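Simulation Group Reports on Example Gathering

The Breltance simulation group has completed the first stage of its grasping collection. Operators guided a simulated gripper through 3,000 attempts on small household shapes, set in furnished rooms with varied light and shadow. 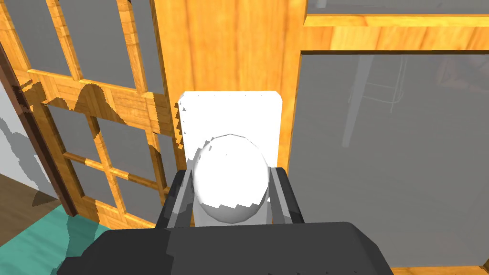 Each attempt is stored with its outcome, and failed grasps are kept for training. A further 700 are held back for testing. Tibor Szilágyi will present the results in May. Staff wishing to propose additional shapes should write to the group.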